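Notebooks > Records desk > Clamport district accounts

Friday, December 29, 2023

Back on the Clamport market rebuild. Aba Atinga dropped off the photocopies the assembly finally released, and I've spent the morning putting them against the published budget. I don't believe the headline yet and I'd ask everyone to stop repeating it until we've got through the vouchers.

The claim going round is that the former assembly leadership paid for 3000 roofing sheets and received 694. The second number comes from a store receipt book. The first comes from a press statement, with no paper attached. I rang the office that put it out and was told the figure was "well known". Well known to whom? Delali Issahaku thinks it was lifted from the original tender, before the job was cut down. If she's right, the gap shrinks a lot, though it doesn't close.

What we do have on paper: payment vouchers adding up to 2467 sheets, all to Plarnent, all signed by the same officer. 78 of the vouchers in the bundle have no delivery note behind them. I went through the pile twice and got the same both times. Would like Akua to do it again without looking at my sheet.

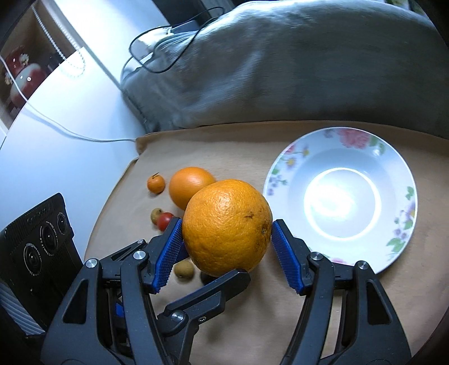

Second problem is the receipt book. It starts at page 9. Ebenezer Amegashie says the early pages went to the auditors and never came back, and he may well be right, but he was told that by the storekeeper, who was told it by someone at Sarpong. I've marked it "unconfirmed" in the log. Please don't upgrade it.

Also not happy with the inquiry panel's summary. It says the roofing money was "diverted" in the first paragraph and "not fully accounted for" in the fourth. Those are different accusations. The panel was set up by the people who won the last election, so I'd want to see its working before leaning on either word. The old leadership's reply is no better: four pages on their record in office, and one line on Plarnent.

Tried matching voucher dates to the bank transfers. Worked for the first batch, then the references change format and I lost the thread. Left it in pencil.

To do:
- Akua Fiadzo to recount vouchers, blind
- Aba Opoku to ask Witico whether they bid, and at what price
- me: get the tender as first advertised, plus whatever changed it
- someone to go and look at the roof and ask the traders which sections are new

Bundle is in the grey cabinet, second drawer. Sign for it if you take it.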